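Speaker notes: Why we pulled the goalie with 6 minutes left
Coaches' evening, Grotstead rink, upstairs room. Start at 7:30, off the stage before the Zamboni.

Opening
Thank Rami Tannous for the introduction. If he mentions the playoff game, let him. He was behind the other bench and has earned it.
Say up front that I coach adult and junior hockey in a league most people find by taking a wrong turn. Everything tonight comes from that level. If you have a power-play specialist and a video room, go get a drink.

The game itself
Saturday, Torodum at home, we're down two. I wave our goalie to the bench with six minutes to go. She looks at me. She looks at the clock. She looks at me again. Pause here, it usually gets a laugh.
We scored once. Then they scored twice into the empty net, the second one from behind their own goal line, by a defenseman who hadn't had a point since the previous winter. Lost by three.
I would do it again. Let that sit a second before moving on.

Why early
Down two with six minutes left, at five on five, our team was going to lose that game. I had watched them for two and a half periods and had reached a firm view on this.
Losing by two and losing by four are worth the same in the standings. Parents don't believe this. Some of the players' spouses don't either.
What the extra skater buys you is time in their end. What it costs you is dignity, and we were already low on that. 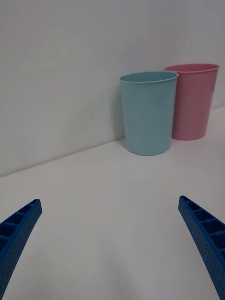 The part people get wrong is practice. Most teams at our level have never run six on five before the night they need it. So six players chase the same puck into the same corner and there's a lovely quiet sheet of ice behind them.
We now spend the last ten minutes of every second practice on it. Two at the points, two on the half walls, one in front, one who goes wherever the puck is about to be. That last job went to Biletti, mostly on the grounds that she goes there anyway.
Rule for the points: if you aren't sure, put it deep. No cross-ice passes at the blue line. I have a long speech about cross-ice passes and will skip it unless asked.

Talking to the goalie
Do this in the preseason. Tell her it might happen early and that it says nothing about her night. Ours stopped everything a reasonable person could stop against Torodum, and she still skated off as if I'd repossessed her car.

What I'd change
I burned my timeout in the second period over an offside call. Didn't win the argument either. Keep it for the pull.
Also, win the faceoff. We lost four in a row. Have a set play for losing one — ours was shouting.

Questions
Someone from Twal will ask about the shootout. Short answer: we practice those too, and it doesn't show.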